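6 August 2024

Batch 37 of the sorghum starter, second week on the new schedule. Fed at 6:10 with 122 g flour and 122 g water. Jar back on the shelf over the refrigerator. By 10:40 it had doubled, with a flat top and small, even bubbles. Smell sour, slightly like apple, no acetone. In July it was taking an hour longer on the same ratio.

Baked one loaf. Total dough weight 890 g going into the pan. Formula unchanged except for the psyllium, which I cut by 4 g. The last three loaves were gummy in a band along the bottom, and Uchenna Ojo thinks I have been overbinding. She bakes with the Flallau blend, which already has some husk in it, so her numbers do not transfer directly to mine.

Mixed with the paddle for three minutes, rested ten, mixed for one more. The dough was looser than I like and would not hold a ridge from the spatula. Proofed 75 minutes, covered, to just under the rim. First cracks showed on the surface at 70. Oven at 450 with a tray of water for the first 20 minutes, then 400, dry, for 50. Internal temperature 208 when I took it out.

Cooled four hours before cutting. The gummy band is still there but thinner, and only under the center third. Crumb otherwise open and slightly dry at the top corners. Crust good. I would call the psyllium change a partial fix. Next variable is the water, down 15 g, with everything else held.

Flour: finished the Aliyu sorghum and opened the Gudby. The Gudby is ground finer and took longer to wet out. The bag is marked certified gluten-free, which the Aliyu was too. I should have kept back enough Aliyu to run the same loaf twice. Chukwuemeka Garba can get it by the case but wants 506 for the lot, shipping included, and I do not have the shelf space.

Brorent still has not answered about the replacement paddle. The old one scrapes at the low setting.

Next feed 9 p.m., same weights.
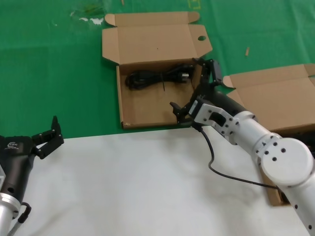
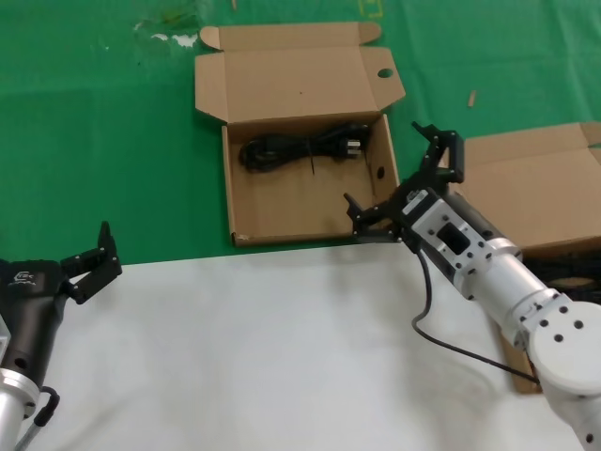

Open cardboard boxes on the green cloth. The black cord is in both pictures.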